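Dreveo opens Kesel listings to square-footage audit

Property listing service Dreveo will require a documented floor-area measurement for every single-family home advertised in the Kesel market, starting in June. The rule applies to new listings first. Homes already on the site have until their next price change or renewal to comply.

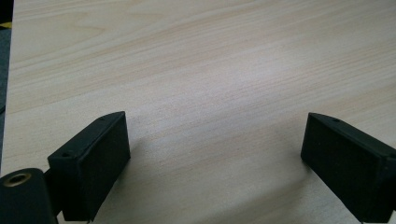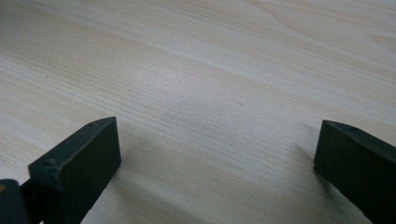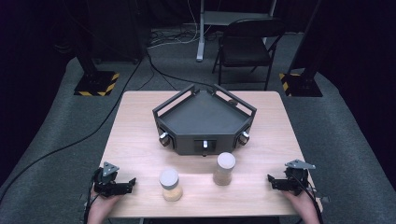
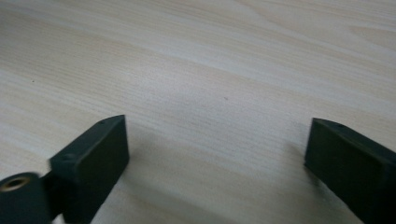

Pale wood grain in all four.

Does a seller have to pay for a new measurement if the county record already shows the floor area?
A county figure is accepted only when the home has had no additions or enclosed porches since the record was made. In all other cases the seller pays for a new measurement, and the listing agent uploads the sketch.

The change follows a review by Drorkis, the firm that handles data checks for Dreveo. It compared 1,979 listings with the floor plans on file and found 546 in which the advertised area could not be matched to any document. Most of the mismatches involved finished basements, attached workshops and converted garages, which agents had counted in different ways.

Under the new rule, living area is measured to the outside face of the exterior walls. Garages, unheated workshops and open decks are left out of the total and go in a separate field. A finished basement is also listed on its own line – even where it has a full-height ceiling and its own entrance. Rooms with sloped ceilings count only where the ceiling is five feet or higher, provided half the room reaches seven feet.

Agents will see three new entries on the listing form: source of measurement, month of measurement, and method. A listing with any of the three left blank will be saved as a draft and will not appear in search results. Corrections can be made at any time without resetting the days-on-market count.

Tawhiri, a neighborhood on the north side of Kesel with a large share of remodeled ranch homes, served as the test area. Agents there submitted 29 listings under the draft rule. Processing took one business day for most of them, and longer where the sketch and the tax record disagreed on the number of stories.

Dreveo said a listing will be flagged when the measured area differs from the advertised area by more than 20 square feet. The agent then receives a notice and can either correct the number or attach an explanation. Flagged listings stay visible during this period, with the floor area hidden.

Condominiums and manufactured homes are not covered. Dreveo said it is still working on a standard for condominiums, where the interior wall surface is normally used as the boundary – a date for that section has not been set.

Sketch files can be uploaded from the agent dashboard in PDF form. Uploads close at 6 p.m. for same-day review.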